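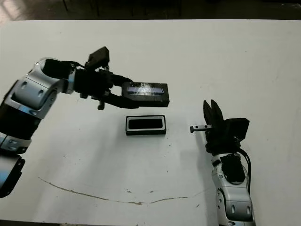
# Tray and block, bench notes

July 24, 2019

Finally got to the black boxes today and I'm so pleased with them! I'd been putting this off (the shelf under the window was a mess and I couldn't reach the carton), but once they were on the white table I didn't want to stop.

What we have to work with:

- the black rectangular tray, with the silver-white rim running around the inside and a good deep recess
- the black block with the shiny window on top and the thin blue band along it
- close to the same footprint, those two, so they sit together nicely on a shelf whichever way we end up storing them

The window has white scuffs on it. Ottó thinks they'll polish out, and I'd love him to be right, but try a corner first with the soft cloth and a tiny dab of the Nallex paste. Do NOT use the green pad. I did that to a Harno cover in January and it went cloudy for good.

## Weights and sizes

Tray on the small scale: 310 g. I weighed it 3 times because the scale was drifting, and then found a crumb of foam under the pan. All good after that. Haven't weighed the block yet. Inside depth of the tray is around 20 mm, measured with the old calipers, so check it again with the digital ones when they come back from Vinzenz.

Logged both under 3562 in the parts book. Vinzenz, if you already used that number for the Trevik hinges, just tell me and I'll move mine.

## Lining

This is the part I'm really looking forward to. The recess is so dark that anything small and black vanishes in it, so I want to line it with the pale gray felt from the Fülöp roll. Cut a hair oversize, press into the corners with the bone folder, no glue until we've lived with it for a while. There should be enough left on the roll for a second one if the first goes crooked (mine usually do).

Still to do:

- polish test on the window
- weigh the block
- paper pattern for the felt
- ask Ottó where the good scissors went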